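Travel | Museums and heritage
3 min read

Talpur railway museum reopens with longer hours and a new harbour walk

The Talpur Railway and Harbour Museum has reopened to visitors after a winter closure, with longer opening hours, a repaired upper gallery and a signed walking route linking the old goods shed to the waterfront.

The museum closed its upper floor last year when water was found coming through the roof above the map room. Work on the slates and guttering finished in April, and the displays were moved back over the following fortnight. Visitors can again climb to the signal cabin, which looks across the breakwater and the mouth of the Lusov River.

Director Parvathi Iyengar said the closure had given staff a chance to rearrange rooms that had hardly changed since the building opened to the public.

"People used to come in, look at the locomotive and go back to the bus," she said. "The story of the port was upstairs and a lot of them missed it. We've moved the port material down to the ground floor, so you walk through it on the way to the engine."

The locomotive, a small tank engine that worked the quay line until the line closed, remains in the main hall. It has been repainted in the dark green it wore in its last years of service. Beside it are two restored passenger carriages, one of them open for boarding.

The collection now numbers 1394 catalogued items, among them harbour charts, lamps, ticket stock and a set of letters from the engineer who laid out the original wharf. The letters had been kept in storage and are on display for the first time.

The new walk starts at the museum's side gate and follows the former track bed past the customs house, the ice works and the fishermen's chapel. It ends at the Gruswood pier, where the ferry leaves for the islands. There are 26 marked stops along the way, each with a short panel and a map. Most of the route is level and paved, although there are steps down to the ice works. A ramp on the street side avoids them.

Sreekumar Kamath, who leads the guided version of the walk, said it takes a little under two hours at an easy pace.

"The chapel is the part people ask to go back to," he said. "It's a plain building from the outside. Inside there are model boats hanging from the rafters, left by crews over the years, and the light is best there in the morning."

Guided walks leave at 10 am and include museum entry. Groups are limited in size and bookings can be made at the front desk or by phone. The route can also be followed without a guide at no charge, and printed maps are available at the museum and the ferry office.
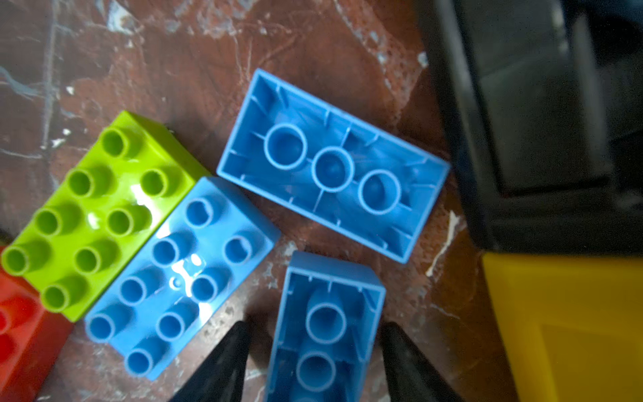
The museum is now open from 9 am to 5 pm, an hour later than before, with last entry at 4.15 pm. The café in the former parcels office has also reopened and serves light lunches. There is a cloakroom for bags, but large suitcases should be left at the ferry office, which has lockers.

Travellers coming from Zurkach can take the 86 bus from the central station to the harbour stop, a short walk from the main entrance. Drivers will find parking behind the goods shed, with spaces for caravans at the far end. The street in front of the museum is closed to traffic on market mornings.

Iyengar said the next project would be the turntable behind the shed, which is fenced off and has not moved for decades. An engineer's report is expected later in the year.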